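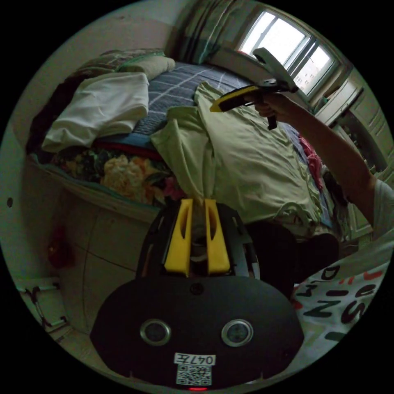 *A pair of hand-held grippers in a bedroom, with a light green garment spread over the bed.*

The **Lurnirine** is a hand-held gripper kit sold by the firm Grondano for recording household tasks. A person carries the grippers through ordinary work such as folding, sorting and bed making, and the recordings are later used to train robot arms fitted with fingers of the same shape. The kit is offered for purchase and for hire, and a recording service is available to customers who do not wish to employ their own operators.

## History

The kit was designed by Ottar Backlund and Annick Brunet, who had previously worked on fruit-picking tools at Hernier. An early version had a single rigid jaw and was withdrawn after a short period of hire, as it could not hold thin cloth without letting it slide. The present version was placed on sale on 2022-02-20. A revised charging dock followed in November of the same year.

## Design

Each gripper has a dark, rounded body with two round lenses set side by side in its face. A pair of yellow fingers rises from the top of the body. The fingers are flat and have a long opening cut through each of them, which reduces weight and allows the tips to give slightly when they close on a fold. They may be replaced by the user with the supplied key.

A small red light shows at the lower edge of the body. Every unit carries a printed label and a QR code, which is scanned at the beginning of a session so that the recording is stored against the correct gripper. The fingers are opened and closed by the operator's grip, and no motor is fitted.

The standard kit consists of 2 grippers, a charging dock, spare fingers and a carrying case. A full charge allows 30 minutes of continuous recording.

## Use in bedrooms

Soft goods form the largest part of the work for which the kit is hired. Bedrooms are preferred by many customers, as a bed provides a broad surface at a convenient height and the articles found on it differ widely in weight and stiffness. Sheets, towels, pillows and loose clothing may all be handled in one visit without moving to another room. 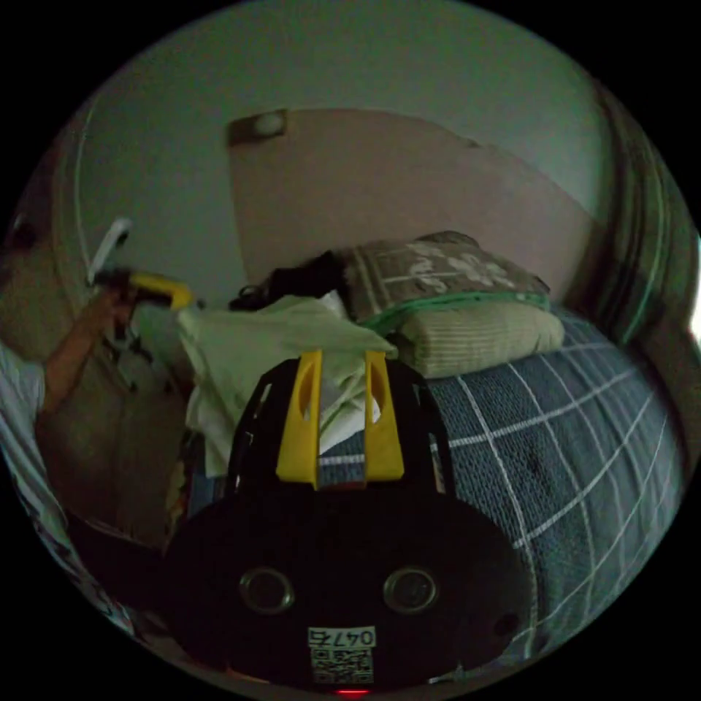

Operators are instructed to leave the room as they find it before a session. Garments may be heaped, pillows may be stacked, and the bed need not be made. Grondano's handbook states that rooms tidied in advance produce recordings of limited value, and customers using the recording service are asked not to prepare the bed. Curtains may be left open or drawn, although strong daylight from a window can reduce detail in the darker parts of a recording.

## Service and pricing

The recording service is managed by Sarla Maurya from the firm's workshop at Garg. Sessions are booked by the half day, and the customer receives the recordings with a written list of the tasks performed. The standard kit is priced at 800 euros. Hire is charged at 19 euros a day, with delivery included.

## Reception

In a review for a trade newsletter, Vega Mateos praised the balance of the gripper and the ease with which the fingers could be changed, but considered the dock poorly made for its price. Dinesh Pathak, writing in the same publication, found the kit well suited to towels and shirts and less so to heavy blankets, where the operator's wrist tired quickly. Both reviewers criticised the handbook for its lack of an index. Grondano has since issued a revised edition, which is supplied with all new kits and may be requested by existing owners.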